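Subject: Re: [bovside-allotments] Seed potatoes and the shared order
From: Lewis Crichton
Date: 2020-02-18

Hussam Darwish wrote:
> Has anyone got a price for the earlies yet? I'd take 2 bags if
> they're decent. Last year's were mostly sprouts by the time I
> got them home. Also, is the water back on at the top end?

Hi Hussam and all,

Yes, prices are in! Tarnero want 213 for the lot if we order by the end of the month, delivery included, so I've put you down for your two bags (shout if you'd like more). They swear these ones have been kept cool. I went and had a poke through a sack myself and they looked lovely and firm, hardly an eye showing.

Water is still off past plot nine, sorry. The pipe split in December and the part has only just come, so bring a can for now and fill up at the gate.

Somebody asked what to do with the last of the squash. I've been roasting mine in big wedges with cumin and a bit of honey, skin and all – so much easier than peeling the wretched things! You do want a proper heavy knife for it though, and mine live in a block on the worktop where I can grab them.
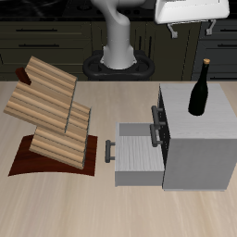 Still to sort before the order goes in

Onion sets: red or brown? I'm for brown, they keep better.
Netting: I've got half a roll left if anyone wants it.

Cheers,
Lewis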